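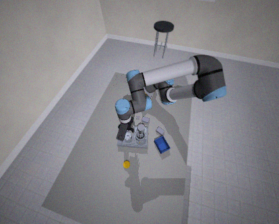 Subject: Re: [cell-planning] Station 5, task split and shift roles
From: Troels Egilsson

Iolanda Sales wrote:

> The assemblers at Zamudio have seen the Nadia plan and have questions
> I can't answer from the slides. Who loads the plate once the arm does
> the pick and place? Who is responsible for a dropped part? Does the
> 562 family stay manual? Two people on the late shift were told their
> job becomes "monitoring" and want to know what that means in hours
> and in pay grade. I would like something in writing before the June
> changeover.

Iolanda,

Answers below, in the order in which the work is done. Pay grade is outside my area and I have passed it to Priten with your message attached. The rest applies to station 5 only. Please don't read it across to the packing line, where the study hasn't started.

All of this is based on the simulated cell. The model has one six-jointed arm with a two-finger gripper, the plate, the small yellow cylinders and the blue bin. Cycle times from the model are not acceptance figures, and I would ask people to stop quoting them as such.

1. Loading. The assembler continues to set out the parts. The arm does not need them in a fixed grid, but they must lie flat and clear of the bin wall. Mixed batches are not allowed in the first phase. Setting out a batch replaces the present task of placing each part by hand, so the reaching goes down and the walking goes up. The ergonomics form has to be redone for the new task, and the old one should not be signed again.

2. Placing. The arm does all of it for family 881. The gripper comes down vertically over the plate, releases and retracts. The assembler stays outside the marked zone while the arm is enabled. If a part is dropped, the person at the station stops the cell, removes the part and logs code 3. It is logged against the cell and does not appear on anyone's individual record. I have asked Pavamard to remove the operator field from that screen so the question cannot come up later. 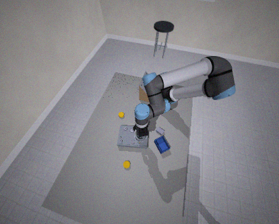 3. Inspection. Manual, same gauge, same sampling plan. The proposal to inspect from the wrist camera is on hold. The view is wide and round with black corners, and the gripper takes up much of the lower half. It is good enough to tell an operator where the arm is. I would not sign off a seating check on it.

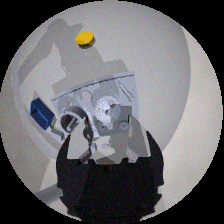

A fixed camera over the plate would be the sensible route if inspection is ever moved, and it would need its own study with the inspectors present from the first meeting. That did not happen with the placing task, and your list of questions is a fair result of it.

4. Family 562. Stays manual. The parts vary too much in height for the current fingers and there is no budget line for a second set.

5. "Monitoring". I would drop the word. On the late shift it covers setting out batches, clearing stops, inspection and the end-of-shift wipe-down. One person cannot do this for two cells, and the staffing sheet that suggests it is wrong. A corrected sheet is with Priten.

Training is scheduled in paid hours. Anyone who will clear stops needs it before the cell is enabled, including those who only cover breaks.

Open on my side: the wording of the lockout card, and whether the reset button can be reached from the left. Comments on either to the list, please.

Troels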